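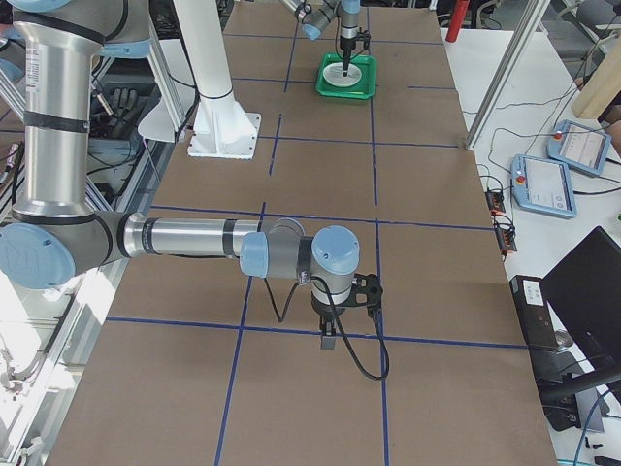 Table and tableware check, break room at the Votcombe building. The list covers the long table, its covering, the marked sections, the tray and whatever is left on it. The covering is brown and divided into sections with blue tape, and the green tray sits on it toward the far end with a round white dish inside. Go through the items in order and write a comment even when the answer is OK.

Date of check: 25 July 2019
Checked by: Trevor Bouchard
Copy to: Octavio Palomino, Wilmer Sánchez

1. TABLE AND COVERING

1.1 Table stands level and does not rock when leaned on at the corners.
OK.

1.2 Covering lies flat, no folds or raised corners a sleeve could catch on.
OK. Pressed down along both long sides by hand. One corner was a little springy, so I put fresh tape under it.

1.3 Covering free of grease and food stains.
OK. It does not wipe clean, so anything that soaks in means a new sheet. Spare roll is in the tall cupboard, 3 sheets left by Wilmer's note.

1.4 Walkway beside the table clear to the door.
OK. Two chairs moved back to the wall.

2. TRAY AND TABLEWARE

2.1 Tray has no cracks or sharp spots on the rim.
OK. Ran a thumb around the whole rim.

2.2 Tray sits fully on the table.
OK.

2.3 Used items are on the tray and nowhere else.
OK. Plate, clear cup and the yellow spoon are all inside the rim. The cup is lying on the plate.

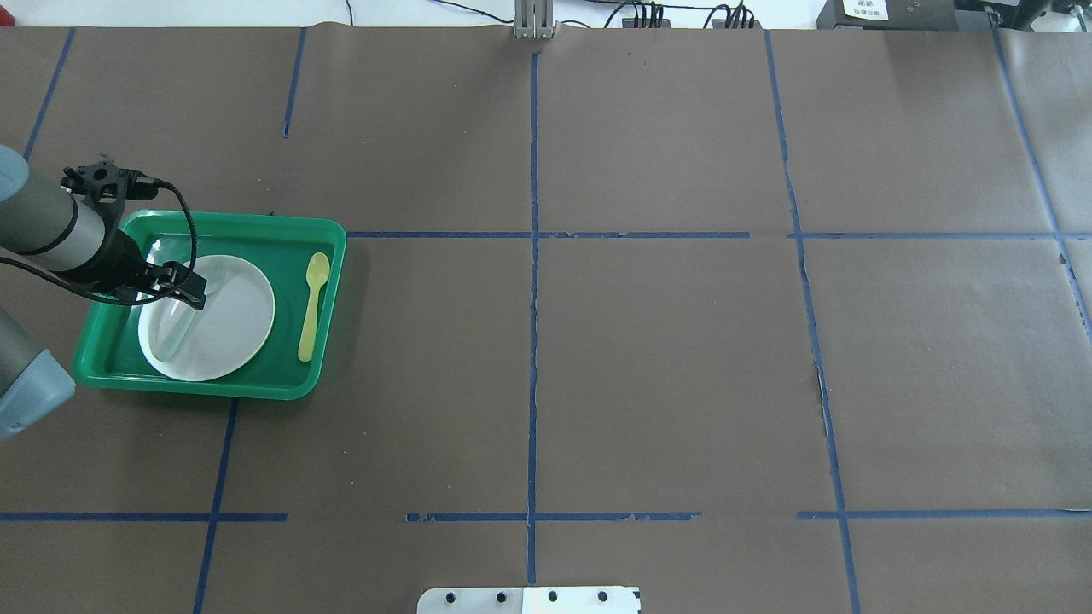 2.4 Cups emptied before they go on the tray.
Comment only. Jhosep Bermúdez asked for this after the spill in November, and it is still missing from the sheet by the sink. Please add it. Big letters - the current sheet is hard to read from the door.

2.5 Plastic cups checked for splits. Throw out any that are split.
OK. Went through the open sleeve in the cupboard and threw out two. A new sleeve holds 50 and should last until the next order.

2.6 Forks and spoons checked for broken tines and rough handles.
OK. Same rule as for the cups: if in doubt, throw it out. The box on the lower shelf says 100 and has only just been opened.

2.7 Cutlery lies flat on the tray, with no handles sticking out over the rim.
OK.

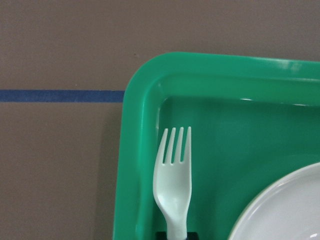
2.8 Floor of the tray wiped before the next use, including the rounded corners.
To do after clearing. Crumbs collect where the wall meets the floor of the tray and a flat cloth goes right over them. Use the small brush.

2.9 Crumbs and specks on the table next to the tray.
Minor. Brush off when the tray is lifted.

3. TAPE LINES

3.1 Lines present and easy to see.
OK. All blue, and they show up well against the brown.

3.2 Tape stuck down along its full length.
Not OK. There is a small torn patch on one strip, just by a crossing. Other edges are ragged in places but I would leave those for now.

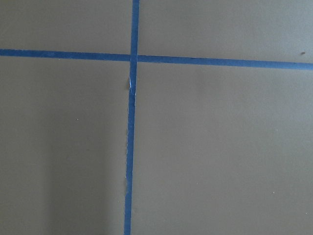
3.3 Repairs made with the same tape, old piece removed first.
Open. Hywel Owen has the roll. Cut the bad length out with scissors and lay a new one - do not tape over it, as the layers build up at the crossings and cups stand unevenly there.

3.4 Lines straight enough for the purpose.
OK. A slight slant does not matter. They only show people where to put things down.

4. CARRIED OVER

Item 19 from the old list (paper towels within reach of the table) was dropped by mistake when the list was retyped. Octavio to put it back under section 1.

Open after this check: 2.4, 2.8, 2.9, 3.3. Initial and date each one on the paper copy when done.

T. Bouchard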